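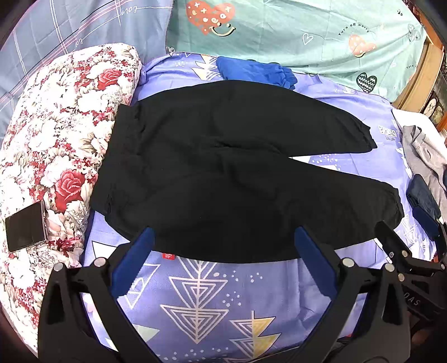 Chapter 5
Elastic: Why Things Spring Back, and Why They Stop

Most people meet the science of materials for the first time when something falls down. A waistband that held up perfectly well in June gives up on the way to the bus stop, and its owner, walking with one hand in a pocket, begins to take an interest in polymers.

The stretch in everyday clothing comes from long, tangled molecules. Pull them and they straighten. Let go and they tangle again, which is the arrangement they prefer, much as a garden hose does. A rubber band can be drawn out to several times its length and come back looking as if nothing had been said. A steel wire treated the same way would hold it against you for ever.

There are limits, of course. In this chapter we follow the Plustedon test, in which a strip of elastic 100 millimetres long is stretched, held for 15 minutes and measured again. A good strip returns to 100 millimetres. A poor one comes back at 105, and those extra 5 millimetres are what engineers call permanent set. Tailors have other words for it.

Heat, sunlight, sweat and time all add to permanent set. So does the tumble dryer, an appliance designed to make clothes dry and, given enough evenings, a different shape.

We begin with a single thread and the force needed to stretch it. Section 5.2 moves on to knitted cloth, where the loops do a good deal of work for which the fibre gets the credit. Section 5.3 deals with cuffs and waistbands, and explains why gathering the fabric matters as much as the elastic inside it. The Skornon bridge bearings appear in Section 5.4, for readers who feel that trousers are beneath them.

Before you start, you should be able to:
Read a simple force and extension graph
Convert millimetres to metres without complaint
Find a rubber band you are prepared to lose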